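Skillari Short Courses
Packaging and Unpacking, Unit 9: The Rigid Box
Handout to accompany the session. Please bring it back, as I print these myself and the printer knows it.
Revised 1/10/25

Before we begin

Last September's group asked whether a whole unit on boxes was strictly necessary. They then spent 20 minutes failing to get a lid back on the right way round, and the question was withdrawn. The unit stays.

By the end you should be able to name the parts of a two-piece box, open one without tearing anything, lay it out so that someone else can see what was in it, and put it back together. The last of these is the one people skip. It is also the one in the assessment.

You will need a clear table, a pair of scissors and a box. Phone boxes are best for learning on. Most households have a drawer of them, kept against the day the phone is sold, which it never is. If your drawer is empty, ask me. Mine is not.

9.1 Words we shall be using

Base: the lower half, which holds the contents. If you pick up a box and the contents stay on the table, you have picked up the other half.

Lid: the upper half. On a rigid box it slides down over the base, or over a shoulder inside it, and the fit decides how the whole thing feels in the hand.

Tray: the shaped piece inside the base, with a hollow for the product. Some are moulded, some are folded card, and a few are both and come apart when you least want them to.

Recess: the hollow itself. Its outline tells you a good deal about what lived there, even after the occupant has moved out.

Insert: any loose card, leaflet or envelope. Inserts travel. A card that began life under the tray may end up in the lid, on the floor or in your sleeve.

Rim: the edge of the lid or base. It is the first part to show wear, and the part you should not squeeze.

9.2 Why the lid is slow

Hold a snug box by its lid and the base sinks gently away from it. Air has to get in as the base comes out, and there is very little room for it. Makers like this because it feels expensive. Students dislike it because they are impatient, and they shake the box. Do not shake the box.

If the lid sticks, hold the box low over the table with your fingertips on the long sides and wait. If it still sticks, look for a seal or a strip of tape you have missed. There is usually one more than you think -- the good people at Fikau, whose cartons we used for the first run of this course, were very fond of a second strip.

9.3 Scissors, and when to put them down

Scissors are for film, tape and labels. They are not a lever. Open them only a little, cut along the gap and keep the lower blade shallow, or you will score the rim and be reminded of it every time you look.

Once the last seal is cut, the scissors go to the back of the table with the points turned away from you, and they stay there. More boxes are spoiled by scissors somebody was still holding than by any other cause in my records, which go back further than I would like.

9.4 Laying out an opened box

There is a house style for this. We call it the Stamamden layout, after the village hall where Chanida Suwannarat first taught it to a room of people who had come for watercolours and were too polite to leave.

Put the base on the left with its tray facing up. Put the lid on the right, close beside the base, with its inside showing. Anything found in the lid stays in the lid until you have written it down. A closed box, if you have one to compare, goes at the far side of the table, flat, with the printed face up. The scissors you have already dealt with.

Beginners like to space everything out evenly, as if laying a table for guests. Keep the two halves of one box together. Once you have several open at once you will see the point of this, generally by getting it wrong. 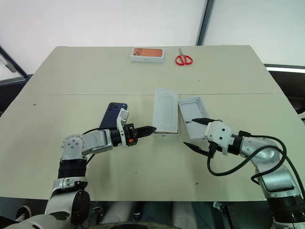
9.5 Reading the layout

Start with the tray. A long, rounded recess suggests a phone, and a printed lid may settle the matter. Be careful, though: the picture on a lid tells you what the maker wanted you to expect. It does not tell you what is inside, and it certainly does not tell you the colour. I have a whole shelf of disappointed notes on this subject.

Next, look into the lid. Write down any insert by its size, its colour and the corner it is nearest to. "Small brown card, lower left" is a perfectly good entry. "Bit of paper" is not, and I shall send it back.

Last, check the rims. Look along them with the light coming from one side, since a dent that hides under a ceiling lamp will show up at once.

9.6 Closing up

Return the inserts first. Match the printing on the lid to the base, so that the text on both reads the same way up. Set the lid square on top and let it go down under its own weight. If it stops halfway, lift it and start again. Pressing one corner only wedges the opposite one, and then you have two problems and a crease.

Practice before the next session

Open, lay out, record and close one rigid box. Do it again with your other hand doing the lifting.

Read the Sitthichai notes, pages 9 to 13, on tuck-end cartons. The diagram on page 13 is upside down. It was upside down last year as well.

Boxes may be borrowed from cupboard 914. Sign them out as closed boxes and bring them back as closed boxes, with both halves belonging to each other.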